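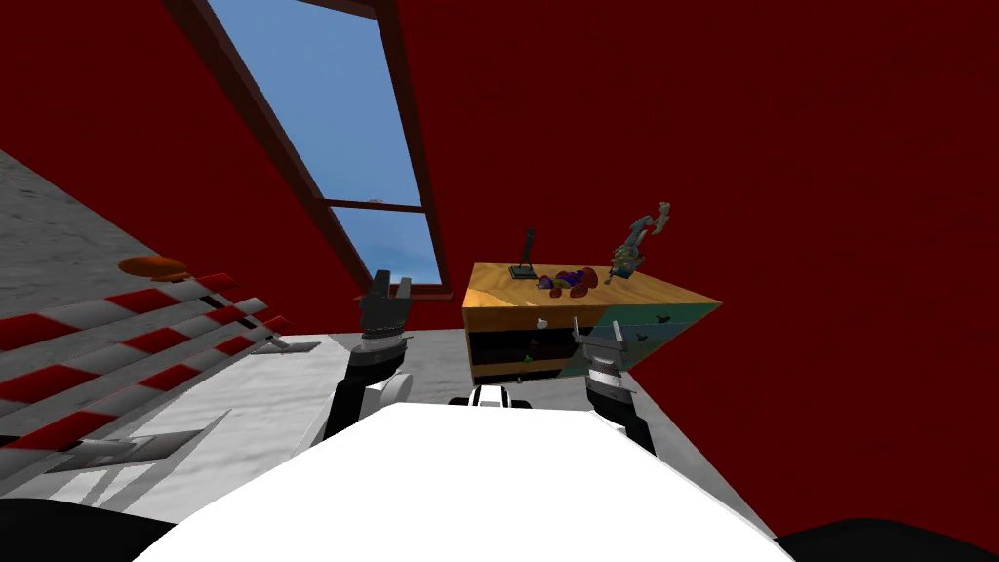 Mirari Judo is a judo and wrestling school in Tutumside, open to adults and to kids from second grade up. We started with evening classes in a rented hall and moved into the old Ogundipe building on Fustmont Road when the rent went up. The training floor is 2,181 square feet, all of it matted. Upstairs is the members' lounge, where people stretch, fill in forms or wait for their kids. We like dark red walls and a slanted skylight in a room like that, with a wooden cabinet to go with them, and the mats downstairs are the same red.

## Classes

Beginners train two evenings a week and on Saturday morning. You learn to fall first, then grips, then two basic throws. Sparring starts when your coach says so – for most people that takes a few months. Kids' classes are kept separate and run for an hour.

We enter local tournaments, but you don't have to compete to train here. Plenty of our members never have.

## Joining

Your first two classes are free. Wear sweatpants and a T-shirt, take off any jewelry and trim your nails. We have loaner jackets in most sizes. Membership is month to month, paid at the front desk.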